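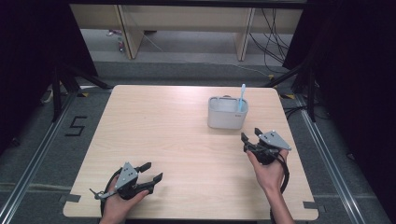

The toothbrush station at Clerkville, both hand-held grippers in use.

Progress report to the Semeniuk fund, 5/28/25
12 shares | 3 comments

Hi Diane — I'll start with the bad news so you don't have to hunt for it. We lost a chunk of the toothbrush demos. The finger facings on our grippers have been wearing out faster than we planned for, and once they fray, the brush can roll a little in the grip. Ilze spotted it while checking replays. Of the 800 demos recorded since my last report, she threw out 324. Ouch!

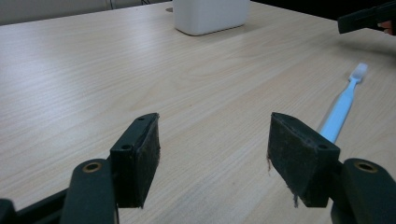

Frayed facing on both fingers, toothbrush at right.

I first blamed the width calibration and spent far too long redoing it (sorry, Danai). It was fine. What we should have had was a wear limit, and we never wrote one down. We do now: new facings every 358 grasps, and recording stops if any fibers hang loose. 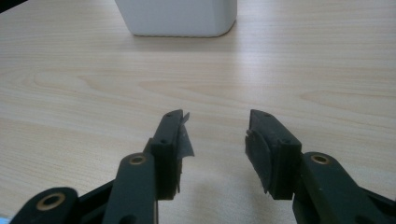
Rhonda has ordered a tougher pad material from Jevetti, and I'd like to move a little of the travel money over to pay for it, if that's okay with you. We're still aiming for 3000 good demos by December. It'll be tight, but Danai thinks we can make it if the pads show up soon. No one was hurt and the grippers themselves are fine — just the facings.

Firouzeh Zamani

Recent items
Rornow cable replacement, final notes
Clerkville budget update
Gripper calibration how-to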